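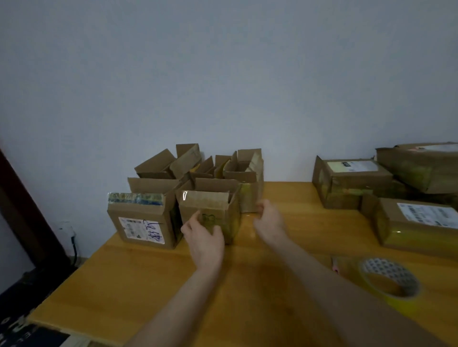
Cardboard boxes on a wooden table, some open and some still taped.

Gikell Door and Window Alarm Set, reviewed by Milagros Ayala
June 23, 2019

I should start by saying I'm not a gadget person at all. My daughter is, and my late husband was (he once wired our shed so thoroughly that the cat set it off every night), but I have always trusted a good lock and a nosy neighbour. Then we had two break-ins on our road in Stonbridge, one of them in broad daylight while the family were at a school concert, and the officer who came round with leaflets was very kind and very clear that most burglars try the back door first. Ours has a glass panel and a bolt older than I am, so I went shopping!

The Gikell set comes with eight sensors, a little base unit and a remote for your keys. Each sensor is in two halves, one for the frame and one for the door, and when they part company the base unit lets out a howl that brought my neighbour out in her slippers. I was delighted, she was less so. Sticking them up took me an afternoon with plenty of tea. The pads are properly strong, so do hold the sensor in place and test it before you peel anything, as I have a patch of missing paint on the landing to remember my first attempt by.

My grumbles are small ones. The instructions are printed so tiny that I read them with a magnifying glass, and they skip over how to change the code, which I found in the end by holding down the star button until it beeped three times. The remote is also far too easy to press in a handbag. I have set the whole thing off from the bus stop, close enough to hear it, and had to walk back up the hill feeling foolish.

I did look at the Echeverri alarm first, the one with the monthly fee and the call centre. It's a lovely solid thing, and if you live a long way from anybody it may well be worth the money, but I didn't want another bill coming out every month. My sister has the Killari and likes it, though hers needs the internet and ours drops out whenever it rains.

Would I buy the Gikell again? Yes, I would, and I've already ordered extra sensors for the garage and the side gate. I'll come back in September and say how the batteries are holding up.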